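Ollano launches sunflower desk cloth for home and office workers

The painted-print cover goes on sale across the Turnari shops in April, with a matching range of small desk goods to follow.

February 11, 2025

Ollano, the household textiles firm, has announced a new printed cloth for desks and worktables. The Clandier cloth carries a sunflower design in the manner of Van Gogh, with large flower heads in yellow, ochre and orange on a deep turquoise ground. It will be sold through all 14 Turnari shops and by post.

The cloth is the first item the company has made for desks. Until now its printed fabrics have gone into curtains, cushion covers and table linen. Work on the new line began after customers wrote in to say that they were using Ollano tablecloths on their desks and would like something smaller.

"People kept asking us for a shorter cloth, so we made one," said Radoslava Bednárik, head of product at Ollano. "It goes on any flat table and it washes at home with the rest of the laundry."

In total 1132 customers answered a survey on what they keep on their desks and which prints they would choose. The sunflowers came first. A plain blue and a leaf pattern were also put forward, and both may be added later.

The first run will be 3000 cloths, printed and hemmed at the company's Auer works. Neema Kirui, who manages the print room there, said the blue had taken the longest to get right.

"We ran the turquoise again and again before we were happy with it," she said. "The oranges were easy by comparison."

The cloth on the worktable, with small desk items:

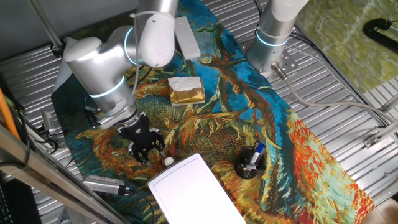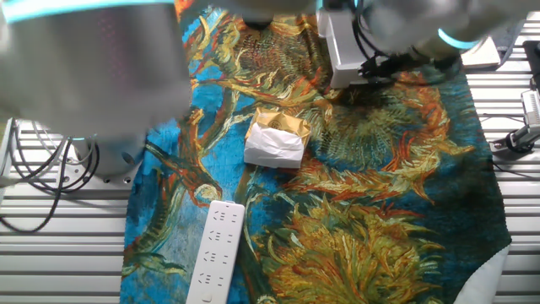
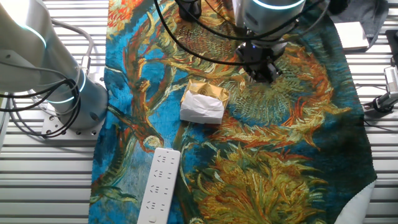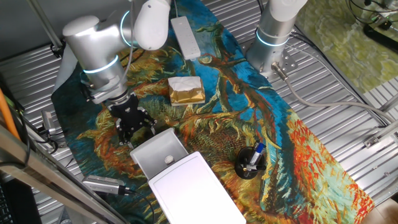 The Clandier cloth comes in 2 sizes, one for a single desk and one for a longer table. Both have the same print, and the smaller size shows the middle part of the design. Buyers who prefer a cloth lying square to the table can of course set it that way, but Ollano's own stylists like it placed at a slant, as in the last picture, where a small gold-wrapped tissue box sits in the middle of the print and a white plastic box stands open in front. The reverse is left unprinted. Washing instructions are sewn into the hem.

Flurina Rainer, who buys for Turnari, said the shops would show the cloth on tables near the entrance for the first weeks of sale. Staff will be able to cut a sample strip for customers who want to match the colours at home.

A pen pot and a letter tray in the same colours are planned for later in the year. Prices will be given to retailers before the launch.

Press contact: Gebhard Wieser, Ollano press office. Samples for review can be requested from the same office.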